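Trorkard Counter Kit: two-arm snack station, reviewed
Lusameo equipment pages - reviewed by Khải Tạ
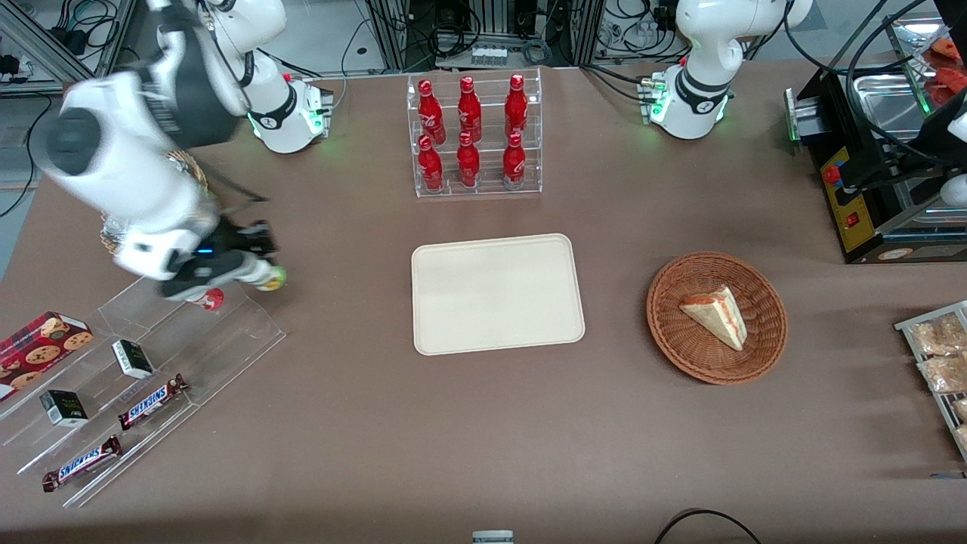 Counter Kit on the bench, with bottles, snacks and cake set out between the two arms.

Price: on request, which is never my favorite answer
Arms: 2, with grippers
Warranty: 5 months on fingers, longer on joints
Setup time claimed by Trorkard: 46 minutes
Rating: hold off for now

Trorkard sells the Counter Kit to people who run small snack counters and would like a machine to pick the order and put it on a tray. The brochure calls it "ready for any menu." I would like to meet the person who wrote that.

Our test menu was ordinary. Coca-Cola bottles in a two-tier clear rack, Snickers bars and small boxes on a stepped acrylic stand, a box of cookies, a slice of layered cake in a round basket. The cream tray goes in the middle, where both arms are meant to get at it. None of this is exotic, and the kit still wanted every stand in the place it had been taught. Cường Sầm, who did the setup with me, moved the stepped stand a little to one side and the kit asked to be taught again. The manual mentions this on page 32. The sales sheet doesn't mention it at all.

Bottles were the strong point. They have slim necks, they stand apart, and the arm came in the same way every time. Candy bars lying flat on a step were a different story. The fingers pushed the wrapper more often than I liked before they closed on it, and a customer watching that will reach over and take the bar himself.

I didn't get a straight answer on cake. Trorkard says soft food is supported "with the right basket," and then lists no baskets. I asked twice. The second reply was a link to the same brochure.

Floor space is my other complaint. The arms rise high above the table and swing well over the goods, so you lose any shelf you had up there. At the Idell counter, where we would have put it, that rules out the cup storage. Cables also need a proper route before you let the public near it - the kit comes with ties and no channel.

Support was decent. A technician called back on a Sunday and knew the product. Spare fingers are stocked by Hồ, sold in pairs.

If you sell mostly bottles and your layout never changes, ask for a demo with your own stock and bring the awkward items. Everyone else should wait for the August software update and see whether moving a stand still means teaching it over again.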